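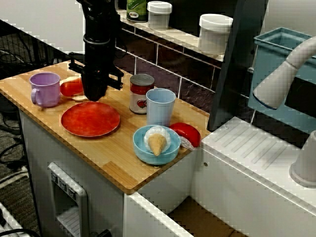 Diario de laboratorio. Proyecto Numudar, línea de manipulación.
Domingo, 25 de octubre de 2026
Responsable de la entrada: Vega Iglesias

Se retoma la evaluación de la política Sondora en la cocina de juguete, con la disposición de objetos acordada en abril: taza lila, vaso azul claro, lata de sopa de tomate, plato rojo, cuenco turquesa con el helado y las piezas de comida. El propósito de la jornada es medir si la política mantiene el objetivo indicado por la instrucción escrita cuando la encimera contiene objetos que no intervienen en la tarea. El modelo se entrenó con 120 demostraciones teleoperadas, de las cuales 14 se reservaron para validación y 106 se emplearon en el ajuste.

Bloque A. Taza

La instrucción fue «coge la taza». El descenso vertical de la pinza en el interior de la taza se admite como aproximación válida, conforme al criterio que Danish Butt dejó redactado en el protocolo. El asa permanece orientada a la izquierda en todas las repeticiones del bloque. 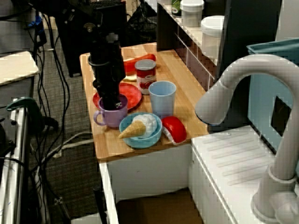 Bloque B. Plato

Shabnam Durrani propuso situar la taza delante del plato rojo, de modo que tapase parte del borde frontal. La política de referencia, Ciobanu, tendía en esa configuración a dirigirse a la taza. Con Sondora la aproximación se produjo por el borde posterior del plato.
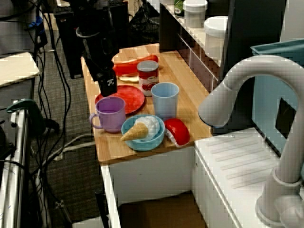

El contacto con el borde sigue siendo el punto débil. El ángulo de la muñeca que predice la red apenas varía entre ensayos, y Bit-na Geum considera que las demostraciones de este objeto son demasiado parecidas entre sí. Se acuerda revisar los registros de fuerza antes de grabar material nuevo.

Bloque C. Vaso

Instrucción: «coge el vaso azul». La lata queda detrás del vaso y, desde algunos puntos de vista, parcialmente oculta. Se anota la posición de los dedos respecto al borde del vaso antes de autorizar el cierre.
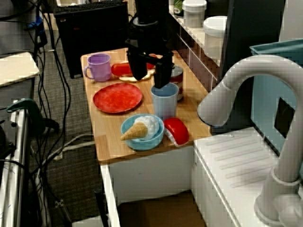

Resultados y asuntos pendientes

De los 21 ensayos del bloque C, 14 se dieron por correctos. Los restantes se clasifican como error de alineación lateral; ninguno se atribuye a confusión de objeto. Los bloques A y B no se puntúan hasta que Shagufta Bhutto complete la segunda anotación independiente.

Queda pendiente repetir el bloque B con el plato desplazado hacia el fondo y comprobar la calibración extrínseca. Los datos se han depositado en el repositorio Banance con la etiqueta de esta jornada.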